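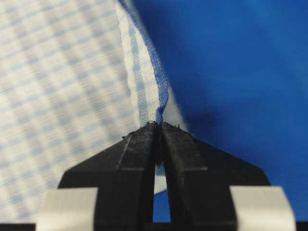 **Figure 3.** Wrist camera view of a grasp on the folded edge of a checked cloth. The blue overlocked seam runs along the right side of the fold down to the fingertips.

### 4.2 Fingertip condition and upkeep of the folding cell

The Derkitz cell was set up for a single task, picking up a hemmed cloth by its edge and handing it to the folding station. Most of the faults logged during the trial came from the last few millimeters of the two fingers. This section describes how the tips were inspected, cleaned, and replaced, and how the wrist camera was used to decide when each step was due.

The gripper closes two angular black fingers toward a common point. In a correct grasp the tips meet on the hem, and the layers of the fold lie between them. The overlocked seam is thicker than the cloth next to it, so a grasp that takes in the seam on one side only loads the tips unevenly. We treated the position of the seam at the tips as the main quantity to be checked by eye. In Figure 3 the seam can be followed along the folded edge to the point where the fingers close, and the cloth bunches near the pinch.

**Tip surface.** New tips were supplied by Henare with a rough coating over the contact area. Wear was judged against a reference tip kept unused in the tool drawer. A tip was rated A if its coating matched the reference, B if the coating was uneven but present over the whole contact area, and C if bare material showed at any point. Tips rated C were replaced as a pair, even when the partner tip was still rated B. Mixing old and new tips caused the cloth to turn as the fingers closed, and the turn was large enough to spoil the handover.

**Loose fiber.** Frayed threads at the pinch point, such as those in Figure 3, were the most common finding in the image log. They matter for two reasons. A thread that stays on the tip after release can drag the next cloth, and a dense cluster hides the tip outline that the alignment check depends on. Threads attached to the cloth cannot be told from threads stuck to the tip while the gripper is closed. The operator therefore opened the gripper, moved the cloth away, and took a second image before deciding whether to clean. Cleaning was done with a dry nylon brush, stroked from the finger base toward the tip. Solvent was tried early in the trial and dropped after it softened the coating on one pair.

**Alignment.** Tip alignment was checked with the cell stopped and the gripper closed on a 2 mm steel shim. The gap between the fingers should look the same width from base to tip in the camera view. If it narrowed toward either end, the finger screws were loosened, the fingers were closed on the shim again, and the screws were tightened in alternation. The focus of the wrist camera was set on the tips and locked. Cloth farther from the pinch point is blurred at this setting, and we accepted the loss because no decision in the cell uses that part of the view.

**Background.** The saturated blue beneath the work area was kept for the whole trial. A gray surface had been used at the Noltorport site, where the dark tips and their shadow were hard to separate in the image. With pale cloth and black tips, blue gave usable contrast on both. The darker band next to the cloth still confused the edge finder when the overhead lamp was dimmed, and the lamp level was fixed from then on.

**Schedule.** The brush step was carried out after every 60 cycles and the shim check after every 14 hours of running time. Both intervals were set by Qistina Teoh from the July log and were not tuned further. A tip pair was also inspected after any missed grasp, whatever the count. The cell controller, a Gamanov unit, held the arm at the inspection pose until the operator entered a rating, and the rating was stored with the image.

The rating scale has a clear weakness. Grade B covers a wide range of wear, and two operators looking at the same tip did not always agree on whether bare material was visible under trapped lint. In disputed cases the tip was brushed, imaged again under the same lamp level, and given the lower of the two grades. Section 4.3 reports missed grasps by grade and by seam position.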